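Duvano Hand Kit: A Two-Finger Gripper for Recording Household Pickups

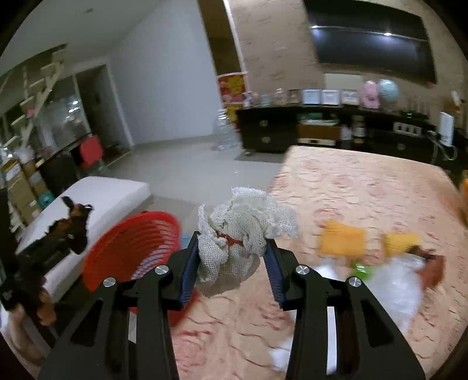

The Duvano closed on a piece of white mesh cloth, blue pads gripping from both sides.

The Duvano is a hand-held two-finger gripper sold by Mellholm for teams that record manual tasks and train robot arms on the results. The operator carries it through a home and works with it directly, so no arm is needed on site. The kit costs $892 and ships with the gripper, a camera mount, two sets of pads and a hex key. The camera is extra.

The fingers are flat black plates with slots cut through them. Each carries a blue textured pad on its inner face and runs on a linkage with round silver caps at the joints. Pads are held by two screws and can be changed without removing the finger.

Our test used a bedroom with toys, cloths and a plastic basket within reach. Netted fabric is a hard case for most grippers because it bunches and gives the pads little to press against. We worked through 148 pickups on mixed items, 14 of which had to be repeated. Most of the repeats involved thin plastic bags, where the pads closed on a fold and lost it during the lift.

Trigger force is moderate at first and rises sharply near full closure. After an hour the index finger notices. The Westerberg trigger plate, an optional part, spreads the load over two fingers and should have been standard.

Software is the weaker half of the package. Anley, the bundled recording tool, syncs finger width with video correctly but drops its settings when the laptop sleeps. Mellholm lists a fix for February. Replacement pads are sold only in pairs.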